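Stingate Adds Three-Shelf Entryway Rack to Its Prekora Home Storage Line

Jirnberg, June – Stingate today announced a freestanding shoe rack for entryways, bedrooms and closets. The rack joins the Prekora line of small-home storage and ships to retail partners this month. It combines four black metal posts with three light wooden shelves and is sold flat-packed with hardware.
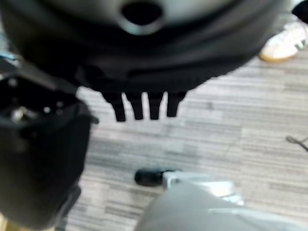 The frame is supplied in a single finish. Side rails are punched with slots so that the lower shelves can be moved up or down to suit slippers, low shoes or ankle boots. Shelves fasten to the frame with screws. Assembly takes nearly 12 minutes with a hand screwdriver, according to Stingate's in-house timing. 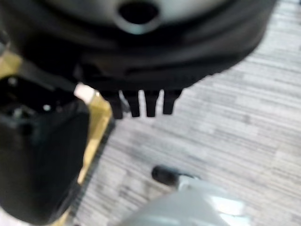

Stingate specified the rack for carpeted rooms as well as hard floors. Posts stand directly on the floor surface, and the bottom board is set low to keep the center of gravity down. Floor color was reviewed together with the finish: against a light floor like the one at the presentation, black parts show a clear outline, and the company kept the posts slim for that reason. Hedlund, the line's distribution partner, will stock the rack in 4 regional warehouses.

Load testing was carried out on assembled units. Each shelf was loaded and unloaded 1000 times, after which screws were checked for movement and boards for sag. No retightening was required. The top shelf may be used for shoes or left clear for bags, mail and keys.
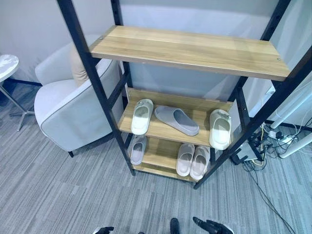 Availability and Ordering

The first production run is 200 units. Retail orders are accepted through Hedlund beginning Monday. Replacement screws and individual shelves can be ordered separately under the Prekora parts program.

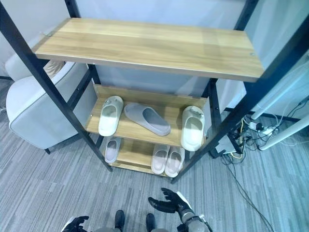
Prekora rack with slide slippers on the middle and bottom shelves; top shelf clear.

About Stingate
Stingate designs storage furniture for small homes and apartments. Its products are sold through Hedlund and independent furniture retailers.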